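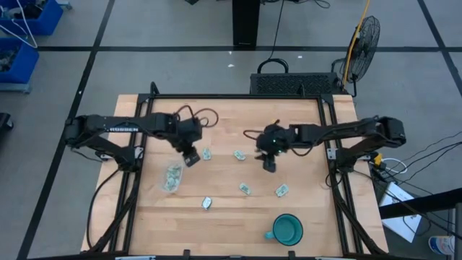 Home | Workshop | Opinion | Members

Filed under: Opinion, Shared Builds

Shared Workshops Should Budget for the Frame First
By Ghizlane Ragab

Members who propose a two-arm build at the Honell workshop usually submit a request for arms and grippers. The frame appears on the last page, when it appears. This order should be reversed.

An aluminum extrusion frame around the table fixes both arms in relation to the work. In June, our members spent 20 hours realigning arms clamped to a bench. The workshop should approve no further arm purchase until the applicant has submitted a frame drawing and a cable plan.

Sign up for the monthly workshop newsletter. You may unsubscribe at any time.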